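**공동작업실 소식: 두 팔 로봇 제작 경과**

2019년 6월 11일

Zurnness 공동작업실에서 진행 중인 두 팔 로봇 제작이 탁자 위 작업 단계로 넘어왔습니다. 지난 1월에 소식지에서 첫 번째 팔의 조립을 알린 뒤로 한동안 소식을 싣지 못했습니다. 그사이 두 번째 팔을 완성했고, 양쪽 손목에 소형 카메라를 달았고, 배선을 전부 다시 했습니다. 이번 호에는 현재 상태와 남은 일을 정리합니다.

프로젝트 이름은 Vidmar입니다. 처음에는 작업실 부품함을 정리하는 팔 하나를 만들 계획이었는데, 물건을 잡고 있는 동안 다른 일을 할 손이 필요하다는 의견이 많아 팔 두 개로 바꾸었습니다. 프레임은 알루미늄 프로파일을 잘라 만들었고, 관절 브래킷은 작업실의 3D 프린터로 출력했습니다. 출력 브래킷 가운데 어깨 쪽 부품은 하중을 받으면 층 사이가 벌어지는 문제가 있어 세 번 다시 설계했습니다. 지금 쓰는 것은 벽 두께를 늘리고 출력 방향을 눕힌 판입니다.

그리퍼는 두 손가락 평행 방식입니다. 시험에 쓴 물건은 집에서 가져올 수 있는 것들로 정했습니다. 종이컵, 양말, 수건이 들어 있고, 여기에 액체를 닦는 과제를 추가했습니다. 딱딱한 블록은 초기에 충분히 해 보았으므로 목록에서 뺐습니다.

종이컵은 쉬워 보이지만 조정할 것이 많습니다. 닫는 힘이 크면 입구가 타원으로 눌리고, 작으면 들어 올릴 때 미끄러집니다. 현재는 모터 전류에 상한을 걸고, 손가락이 컵에 닿은 뒤에는 닫는 속도를 낮추는 방식으로 제어합니다. 컵을 잡는 높이도 영향을 줍니다. 입구 가까이를 잡으면 변형이 크고, 아래쪽을 잡으면 컵이 기울기 쉽습니다. 높이 값은 설정 파일에 따로 빼 두었으니 시험하는 분은 코드를 고치지 말고 그 값만 바꾸어 주십시오.
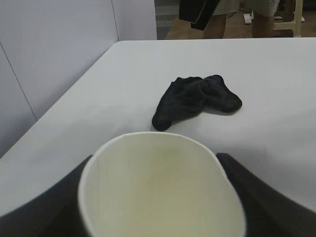
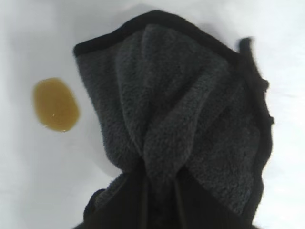
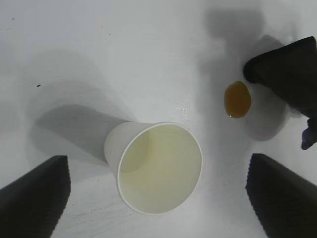 *손목 카메라로 본 흰 작업면. 첫 번째는 종이컵과 검은 양말, 두 번째는 진회색 수건과 호박색 액체, 세 번째는 종이컵과 호박색 액체.*

천 종류는 컵과 반대입니다. 세게 잡아도 망가지지 않지만 모양이 매번 다릅니다. 수건은 가운데를 집으면 주름이 한곳으로 모이면서 가장자리가 처지고, 이 가장자리가 카메라 시야를 가립니다. 두 번째 사진에서도 수건이 화면의 가운데와 오른쪽을 대부분 차지합니다. 시야가 가려지면 닦을 위치를 한쪽 카메라만으로 판단하기 어려우므로, 반대쪽 팔의 카메라 영상을 함께 쓰도록 프로그램을 수정하고 있습니다.

액체를 찾는 부분은 아직 단순합니다. 흰 면에서 색이 다른 영역을 골라내고, 그중 너무 작은 것은 버립니다. 호박색은 흰 바탕과 차이가 뚜렷해서 이 방법으로도 잡힙니다. 문제는 그림자와 작은 얼룩입니다. 세 번째 사진처럼 컵과 그리퍼의 그림자가 길게 깔리면 회색 영역이 넓어지고, 밝기만 보는 방식으로는 오검출이 생깁니다. 그래서 밝기 대신 채도를 기준으로 바꾸었습니다. 투명한 물은 이 기준으로 찾을 수 없어 다음 과제로 미루었습니다.

두 팔이 같은 물건 근처로 들어갈 때의 충돌 방지도 손보았습니다. 탁자를 구역으로 나누고, 한쪽 팔이 구역을 점유하면 다른 쪽은 경계에서 기다립니다. 대기 시간은 1,000밀리초로 잡았습니다. 그 시간이 지나도 구역이 비지 않으면 기다리던 팔이 위로 물러난 다음 다시 요청합니다. 동작이 느려지는 것은 감수하기로 했습니다.

비용은 Sestutstead 공구은행의 소액 지원과 작업실 공용 예산으로 처리했습니다. 손가락 안쪽 면은 소모품으로 분류해 예비 부품을 출력해 두었습니다. 교체할 때는 나사를 끝까지 조인 뒤 반 바퀴 풀어 주십시오. 꽉 조이면 손가락이 안쪽으로 휩니다.

남은 작업은 다음과 같습니다.

- 왼팔 손목 케이블 고정구 재출력
- 양쪽 카메라 보정값 다시 측정
- 수건을 집는 위치를 가장자리 쪽으로 옮겨 시험
- 비상정지 버튼을 탁자 앞면으로 이설
- 조립 설명서의 배선도 갱신

비상정지 버튼을 옮기기 전까지는 혼자 전원을 넣지 마십시오. 한 사람은 전원 스위치 옆에 있어야 합니다. 액체를 쓰는 시험을 할 때는 전원 장치와 노트북을 탁자에서 내려놓고, 끝난 뒤 탁자 면과 손가락을 닦아 주십시오.

설계 파일과 부품표는 작업실 공용 저장소의 Vidmar 폴더에 있습니다. 부품표에서 3번 항목의 베어링은 규격이 바뀌었으므로 예전에 받아 둔 파일로 주문하지 마십시오. 같은 팔을 집에서 만들고 있는 Rornville 모임에도 변경 내용을 전달했습니다. 출력물 여분이 필요한 분은 작업실 게시판의 11번 칸에 품목과 수량을 적어 두시면 됩니다.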